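声音是怎么传到耳朵里的

阅读时间:8分钟

拿一把塑料直尺,把一半压在桌边,另一半伸出桌外,用手指往下一拨。直尺会上下抖动,同时发出嗡嗡的声响。等它停止抖动,声音也随之消失。物体这种来回往复的运动叫做振动。声音由振动产生,正在发声的物体都在振动。

有些振动幅度较大,肉眼可以看清,例如直尺和橡皮筋。有些振动幅度很小,需要借助别的东西来显示。在鼓面上撒少量米粒,敲鼓时米粒会跳起来。把音叉敲响后接触水面,水面会溅起水花。把手指轻放在喉咙前方,发出“啊”的长音,指尖能感觉到轻微的颤动,颤动来自喉部的声带。

一、声音需要介质

振动的物体会推动紧挨着它的空气。空气由大量极小的微粒组成,这些微粒叫做分子。物体向外推时,旁边的空气分子被挤得密一些;物体向回收时,旁边的空气分子变得疏一些。密的部分和疏的部分交替出现,并且一层一层向外传递,形成声波。

空气分子本身并没有从声源一路跑到耳边。每个分子只在原来的位置附近来回移动,把推力交给下一个分子。可以用一根长弹簧来模拟:两人各持一端,一人快速推一下,弹簧上会出现一段密集的线圈,这段密集区移向另一端,而每一圈线圈最后都回到原位。

能够传递声音的物质叫做介质。空气是介质,水和钢铁也是介质。真空中没有足够的分子来传递振动,因此声音不能在真空中传播。月球表面几乎没有空气,在那里敲钟,站在旁边的人无法通过空气听到钟声。

二、声音的快慢

声音在不同介质中的速度不同。气温为15摄氏度时,空气中的声速约为每秒340米。水中的声速约为每秒1500米,钢铁中的声速超过每秒5000米。一般来说,固体传声比液体快,液体传声比气体快,但也有例外,软橡胶里的声速就比较低。

光的速度远远大于声速。雷雨时,闪电和雷声在同一处产生,人总是先看到闪电,后听到雷声。看到闪电后开始计秒,听到雷声时停止,用秒数乘以340,得到的就是闪电离观察者的大致距离,单位是米。观察应在室内进行。

三、音调与频率

物体每秒振动的次数叫做频率,单位是赫兹。每秒振动100次,频率就是100赫兹;每秒振动800次,频率就是800赫兹。频率高,听起来音调高,声音尖细。频率低,听起来音调低,声音低沉。

回到直尺的实验。把直尺伸出桌外的部分缩短,再拨一次,振动变快,音调升高。伸出的部分加长,振动变慢,音调降低。吉他的弦也遵循类似的规律:弦越短、越紧、越细,音调越高。调音时拧动弦钮,改变的是弦的松紧。

人耳能听到的频率大致在20赫兹到20000赫兹之间。低于这个范围的叫次声波,高于这个范围的叫超声波。大象之间可以用次声波联络。许多蝙蝠发出超声波,再根据反射回来的信号判断昆虫的位置。随着年龄增长,人对高频声音的听觉通常会减弱。

四、响度与振幅

振动时偏离中间位置的最大距离叫做振幅。振幅大,声音响;振幅小,声音轻。用力敲鼓,鼓面起伏大,鼓声就响。音调和响度是两个不同的量。蚊子的嗡嗡声音调高而响度小,大鼓的声音音调低而响度大。

声音的强弱通常用分贝表示。安静的图书馆大约是40分贝,普通谈话大约是60分贝。长时间处在85分贝以上的环境中,听力可能受到损伤。距离声源越远,声波分散的范围越大,听到的声音也越轻。

五、反射、吸收与噪声

声波遇到坚硬平整的表面会反射,反射回来的声音叫回声。声波遇到松软多孔的材料时,一部分能量进入细小的孔隙,转化为极少量的热,这叫吸收。铺有地毯、挂有厚窗帘的房间回声较少。空房间的墙面和地面裸露,说话时余音较长。
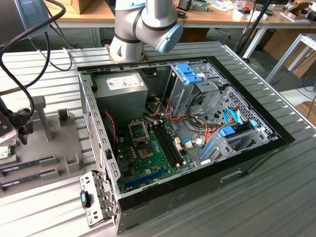

噪声的来源往往不止一处。一台机器里只要有部件在转动或振动,振动就可能经由固定它的螺丝和支架传到外壳,再由外壳推动周围的空气。外壳面积大,推动的空气多,小部件的振动因此会变得明显。台式电脑是常见的例子:电源里通常装有风扇,机械硬盘里有高速旋转的盘片。图中的机箱取下了侧板,可以看到盒状的灰色电源,右侧还有一个金属硬盘架,架子顶部有蓝色的免工具支架。主板上的内存插槽本身没有转动的零件,不是这类噪声的主要来源。要减弱振动的传递,常用的办法是在部件与金属架之间加橡胶垫。橡胶受力时会变形,吸收一部分振动的能量。

控制噪声可以从三个位置入手。第一是声源处,例如给转轴加润滑油。第二是传播途中,例如关上窗户或种植宽阔的林带。第三是人耳处,例如佩戴耳罩。同一个场所可以同时采用几种措施。

六、耳朵的工作过程

耳郭收集声波,声波沿外耳道到达鼓膜。鼓膜是一层薄膜,在声波推动下振动。鼓膜后面有三块很小的骨头,合称听小骨,它们把振动传给耳蜗。耳蜗形状像蜗牛壳,里面充满液体,并有细小的毛细胞。毛细胞把振动转换为电信号,由听神经送到大脑,大脑再辨认出这是什么声音。

声音也可以通过骨头到达耳蜗,这叫骨传导。咀嚼饼干时听到的脆响,有一部分就是经骨头传来的。自己的录音听起来陌生,原因之一是录音里没有骨传导的成分。

人的毛细胞受损后不能再生。使用耳机时应降低音量,每隔一段时间取下耳机休息。不要把棉签或其他细长物品伸入耳道。

七、小实验:纸杯电话

材料:纸杯2个,棉线一根,牙签2根。请大人协助打孔。

步骤:
1. 在每个纸杯的底部中央打一个小孔。
2. 把棉线的两端分别从杯底外侧穿入,系在牙签上,让牙签横在杯底内侧。
3. 两人各拿一个纸杯,向后退,直到棉线拉直。
4. 一人对着杯口轻声说话,另一人把杯口贴近耳朵。
5. 让棉线松垂,重复第4步,比较两次的结果。
6. 拉直棉线,用手指捏住棉线中段,再试一次。

说话的声音使杯底振动,杯底带动绷紧的棉线,棉线又带动另一端的杯底。棉线松垂或被捏住时,振动难以传过去,声音明显变弱。可以换用细金属丝或毛线,记录哪一种传声更清楚。

相关文章
月亮为什么有圆有缺
冰块为什么浮在水面上
彩虹的颜色如何排列
指南针为什么指向北方

联系我们 | 版权所有 Bivby 少儿科学 | 返回顶部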